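Skarkard two-hand collection kit: a month with it

We bought the Skarkard kit in December to collect examples of household packing and tidying for a learning system. We are a small outfit in Stenddale and had been using a leader-follower arm setup until then. The arms gave clean data but they were bolted to a bench, and every example we got looked like that bench. We wanted kitchens, bedrooms and hallways, and that meant something a person could carry in a bag.

In the carry case you get two hand-held grippers, a charging dock, a calibration board and a spare set of finger pads. Setup took most of an afternoon. The calibration instructions are four pages and two of them are out of date. The menu they describe has been moved, and you have to go into the device settings on the phone app to find it. After that it went quickly enough.

The grippers are comfortable for short stretches. The trigger is a bit stiff and I feel it in my forefinger by the end of a session. A smaller colleague found the grip too wide and taped a strip of foam to it, then took the foam off again. Weight is fine. Balance is slightly nose-heavy, and you notice it most when you hold one hand still and work with the other.

We kept the first task simple: snack packets and a cardboard box, set up on a bed. Packets are harder than they sound. They bend, they slide against each other, and a stiff grip tips them over. With the box open and its flap standing up, you also have to think about which side you come in from. We recorded 462 episodes of this and kept nearly all of them.

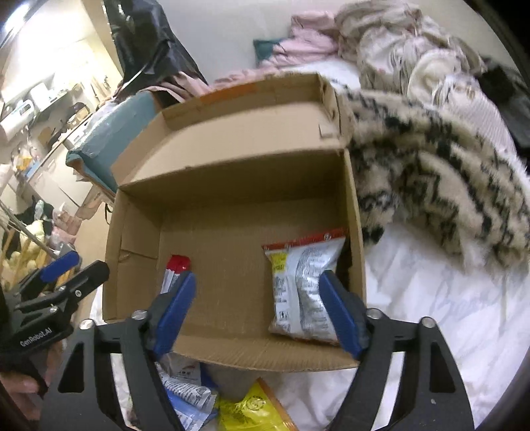 Samonte, reading a draft of this review, objected to that last part and said keeping nearly all of them was a mistake. Fumbled grasps are worth having if they're labelled, Samonte argued, but ours weren't, and a policy trained on them will learn to hesitate at the edge of a box the same way a tired operator does.

I think that's fair. The app lets you mark an episode good or bad when you stop recording and has nothing in between. We have since started adding a short note to each one, typed in afterwards, and it slows us down. A third button for "recovered" would fix it.

Tracking was better than I expected. It held on to position through most of our sessions, including ones over plain bedding, where I thought it would struggle. Where it did lose its place was in quick turns toward a blank wall. The app flags those episodes in grey, and you can trim the bad section or throw the lot out.

Battery life is up to 98 minutes with both grippers recording. The dock charges one at a time, a strange choice for a kit sold as a pair.

Export is plain. You get video, pose and jaw opening in one folder per episode, and our Zenik training scripts read it after a small change to the time stamps. The colour of the video shifts a little between the left and right units. We correct for it on import.

Good points: portable, decent tracking, files you can open without special software.

Bad points: stiff trigger, one-at-a-time charging, old instructions, labelling too coarse for real work.

I would buy it again for soft goods and light packing. For anything heavier, such as full jars or tins, the finger pads let things rotate and we went back to the bench arms. We're moving on to folding towels next and I'll add a note on how the pads wear.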